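Speaker notes: Why your grandmother's doorbell still works
By Emiliano Mateos
Jul 30, 2021
Print this page | E-mail to a friend
11 comments | 80 shares

Okay, these are my notes from the Utthorpe home repair evening, typed up because Lorraine Partington asked and then kept asking. I talk faster than I write, so forgive the jumps.

Open with the button press. Get everybody to do the sound of their childhood doorbell, out loud, all together. (It's awful and it wakes people up!) Then ask who still has a chime with wires behind it. Usually more hands than I expect.

Slide 2, the house on Begay Street. My first apartment there had a two-note chime in the hall, brown plastic cover, yellowed at the corners. Ding when you pushed, dong when you let go. My landlord, Ignacio Soler, told me it had been up there longer than he'd owned the place and he'd never once taken the cover off. Of course I took the cover off. Two metal bars, two plungers, a lot of dust and one dead moth.

Pause here. Let them laugh about the moth.

Now the how-it-works bit, and keep it short. Push the button, current goes through a coil of wire, the coil turns into a magnet and yanks a metal rod sideways into the first bar. Let go, the magnet quits, the spring shoves the rod back and it hits the second bar. Most of the problems people bring me are either gunk on the rod or a tired button out by the front door. I always check the button first – it lives outside in the rain, poor thing.

Safety, say it slowly: breaker off before you touch the transformer. If you don't know which breaker, find out before you get the screwdriver.

Cleaning. Dry cotton swab, a little rubbing alcohol if it's really gummy. No oil! Oil feels great for a week and then it grabs every bit of dust in the hallway. Somebody will ask about spray lubricant. Same answer. Tell the Undcombe story here if there's time, the one with the cooking spray.
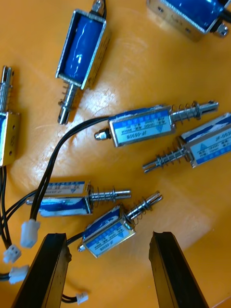
Back to sound for a minute, it's my favorite part of the talk. The bars are hung on soft rubber so they can ring, and when the rubber goes hard you get a clunk. Zerrin Ateş fixed hers with new grommets from the hardware store and she says the dog now believes in visitors again.

Don't skip the wireless question. Yes, they're fine. I have one in the garage. But I've changed its batteries plenty of times and the old one in the hall has asked me for nothing.

Handout is one page, both sides. Hanyu Hao has the spare copies, so point to the back table. If we run over, drop the part on buzzers and go straight to questions. Next talk is in November, and it's toilets.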